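Keeping Hand Tools in Order
Jun 3, 2026

The allotment site at Plutside was laid out on a former goods yard, and its soil remains heavy throughout the winter. Plot holders are therefore advised to give as much thought to their tools as to their seed. The present note sets out the practice I have followed since taking the lower plot.

Cutting tools require the most regular attention. A sickle with a serrated edge should be brushed clean along the teeth after use, and the collar between blade and handle checked for movement.

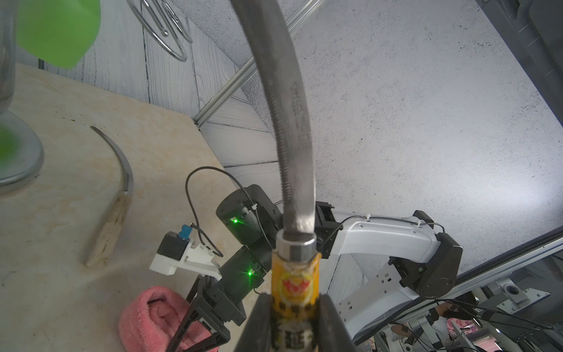
Storage over winter

All steel is oiled before the end of December and hung clear of the floor. A 500 ml tin of linseed oil, bought from Kelmendi in the high street, serves for wooden handles and lasts 6 seasons. Rags used with it must be dried flat outdoors.

Replacement

Spades and forks are inspected in spring. Split shafts are replaced at once. Orders placed through the Hedano seed scheme are collected from the gate hut.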